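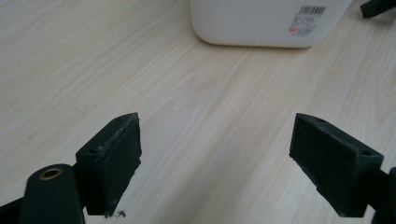 Florian Frei
Lecturer in Applied Automation, Skutitz Technical College

Chapter 7
The Chores Question

Last updated: March

Ask a room of engineers whether a machine can clear a kitchen table yet and you will get a yes, followed by a long silence while they think about the table. Does it have crumbs on it? Is the milk open? Who put the mail there?

Two fingers closing on a plastic container is an old and mostly solved problem. Knowing that the container should go back in the refrigerator, and that the one beside it should go in the trash, is a different line of work, and it pays about as well as it always has.

The shop floor is kinder. At the Javetti packing line, which we return to in Section 7.2, a gripper made 1,382 picks in one Saturday shift and needed a person 13 times. Management was delighted. The person, who had to stay within reach all day, was less so.

Homes have no shift supervisor and no two drawers alike. This chapter takes up three chores – clearing, sorting and folding – and asks of each what a machine can do today, how slowly, and who picks up the sock afterward. Readers who own a dishwasher may feel they know the answer already. They should consider who loads it.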